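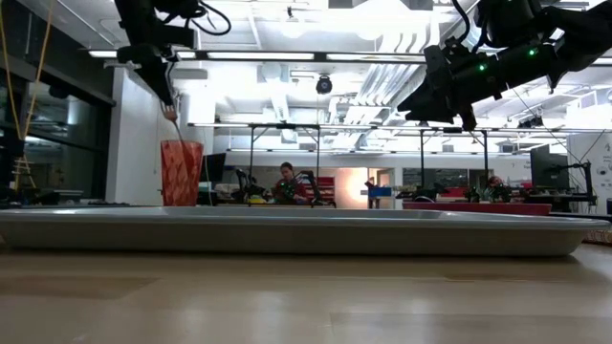 餐具整理这一块，十月份总算走顺了，先跟Merja Tuominen报个平安，也谢谢您一直惦记着我们这个小项目。上回您问过，桌上的东西到底怎么归置才算“收拾好了”，我们商量了好几轮，眼下的做法是以浅灰白色的大托盘为中心，别的都围着它来摆。叉子归杯子，头朝下插进那只带菱形纹的红杯子里，杯子就立在托盘后面靠左的地方，伸手拿着顺，也不占托盘里的位置。刚开始有人嫌这样摆太随意，用了一阵子，大家反倒都习惯了，我自己在家里也学着这么放（家里人倒没提意见）。

本期一共做了585次摆放和收拾，其中200次是摆桌，其余是收桌。经费用去2410欧元，大头是从Pladton添置的餐具和替换件，剩下的是台面保养用的木蜡油，还有一点零碎。收据都由Aleksi Rantala收着，月底一并寄给您。他做事细，连一把勺子的钱都单独列了一行，您看的时候别嫌长。
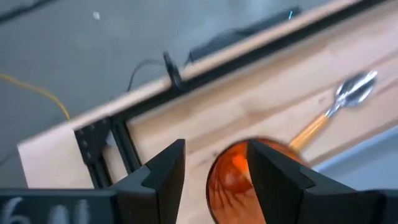
勺子和碗的搭配还在琢磨。叉子进杯子很自然，勺子却总像没有固定的家，有时搁在碗边，有时直接躺在桌面上。Ilitz那边的同事建议统一放在碗的右侧，我们打算下个阶段照这个规矩试82次，看看收桌时是不是更省事。碗本身我们很喜欢，橙色半透明，放在浅色木桌上特别醒目，暂时不打算换。

另外，盘子和水瓶也加进来了，现在练的是比较完整的一桌。托盘居中，水瓶靠左后角，盘子靠右后角，中间留出来的地方拿东西方便。
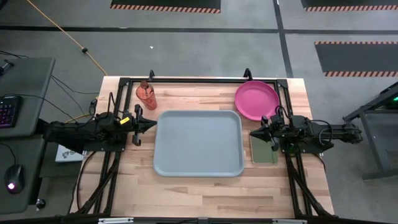
图3　托盘、水瓶与粉色圆盘的摆放位置

接下来想请您定一件事：Pruvost报来的第二套餐具，要不要赶在冬天前订下来？我们倾向于订，颜色多一些，摆起来也更接近平常人家的饭桌。您若方便，回个信给我或者Aleksi都行。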